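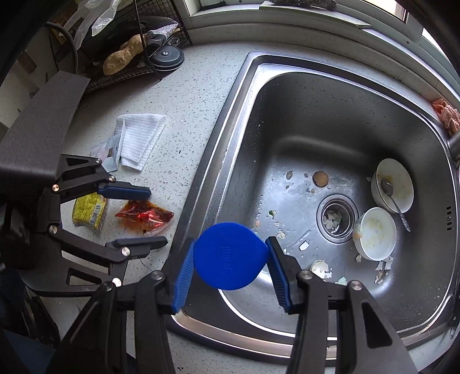 Ticket 226, Irnen flat, kitchen
Status: reopened

Reported: blue plastic lid no longer seals its tub. Piltura's advice was to soak it at 80 degrees for 8 minutes and it would "relax back into shape". I doubted it then and I doubt it now.

Tried it twice. Lid looks flat enough, tub still leaks soup when tipped.

Second reply says the worktop must be uneven. It's a lid. What has the worktop got to do with it?

Please send a new lid, or say plainly that you don't stock them.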